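Tabletop Helpers Wanted
Ullstead Studio, April 2018

Do you like putting things where they belong? Are you the one at home who straightens the shelf, shifts the jars around and moves the lamp over a little so there's room for a plate? Then we would love to hear from you!

We are looking for 24 people to come and spend a session with us at Ullstead, arranging small household objects on tables and raised stands for the Wuno project. The work is simple and unhurried. You pick up an item, set it down somewhere else, and then do it again with another one (we know that sounds like very little, but the time goes by faster than you would think, and most people settle into a nice rhythm before the first break).

What a session is like

Each session lasts 3 hours, with two breaks and something warm to drink. You will work at a light wooden table in our carpeted room. Some of the objects are small and round and take a bit of patience, so please don't worry if you fumble a few.

Who can apply

Anyone 18 or older with comfortable use of both hands. Left-handers are very welcome. You don't need any experience, and you don't have to be especially neat. Short sleeves or sleeves that roll up are best, and flat shoes please.

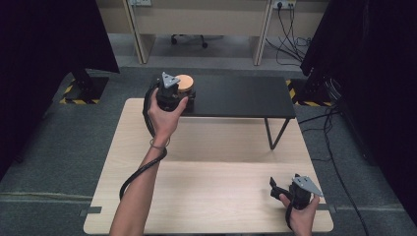
Pay and how to apply

You will receive a $60 gift card at the end of your session, and we validate parking in the Salameh lot next door. Write to the Skemus office, Room 1067, or stop by the front desk and ask for a sign-up form. Tell us whether mornings or afternoons suit you better, and we'll get back to you with a time.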